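Espacios para reuniones que me tienen dando saltos

Jun 1, 2021

Llevo meses guardando enlaces, planos y presupuestos de salas en una carpeta que ya no se podía abrir sin marearse, así que me he puesto a ordenarla y de ahí sale esta entrada. Organizo encuentros pequeños (jornadas, talleres, alguna cena de empresa) y pocas cosas me alegran tanto como entrar en un local nuevo y buscar dónde están los enchufes.

Empiezo por Petano, que me tiene enamorada. Es una antigua fábrica de hilados de 1870 con techos altísimos y unas ventanas que dan una luz preciosa hasta bien entrada la tarde. La sala grande es para congresos, pero la buena, para mí, es la del altillo: caben 34 personas sentadas, en mesas que se mueven sin pedir permiso a medio edificio. ¡Y se oye bien! Quien haya intentado dar una charla en una nave industrial sabe lo que vale eso.

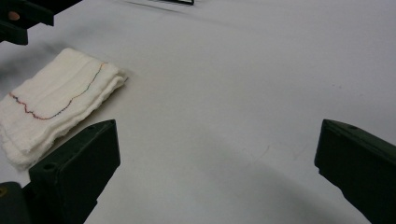 Tela blanca doblada, con su línea de hilo de color.

Svitlana Stasiv, que lleva la programación, me enseñó también el patio. Todavía le falta el toldo, pero para una pausa de café es una maravilla, y el catering puede entrar por la calle de atrás sin cruzarse con los asistentes. Le pregunté por la wifi tres veces (deformación profesional) y las tres me dijo que sí, que aguanta.

El segundo es Skakia, que es otra historia completamente distinta. Moderno, blanco, modular, con paneles que convierten un salón enorme en tres salas medianas. Me daba un poco de miedo que quedara frío, y la verdad es que un lunes gris por la mañana igual lo es, pero con público gana muchísimo. El escenario se monta y se desmonta en un rato y el equipo técnico es un encanto.
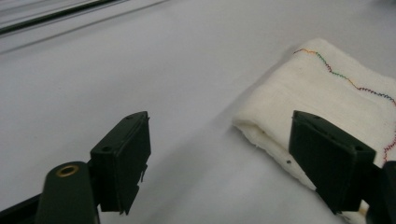

Eso sí, pedid el presupuesto desglosado. El mío salió por 1753 euros la jornada completa, con pantalla y sonido incluidos, y el guardarropa iba aparte. No me pareció caro para lo que dan, aunque tuve que leerme la letra pequeña con dos cafés encima.

De Didenko hablaré cuando lo vea terminado. Lovely Cabrera estuvo allí en plena obra y volvió entusiasmada con la terraza y con un ascensor en el que cabe un piano, dato que me parece importantísimo aunque jamás haya necesitado subir un piano a ningún sitio. Abren en noviembre si no se retrasa nada.

Mientras tanto, yo ya tengo reservado el altillo de Petano para el próximo taller y estoy peleándome con la distribución de las mesas. En U, en espiga, en islas... Si habéis montado algo allí, contadme en los comentarios cómo lo pusisteis, ¡y si os dejaron usar el patio!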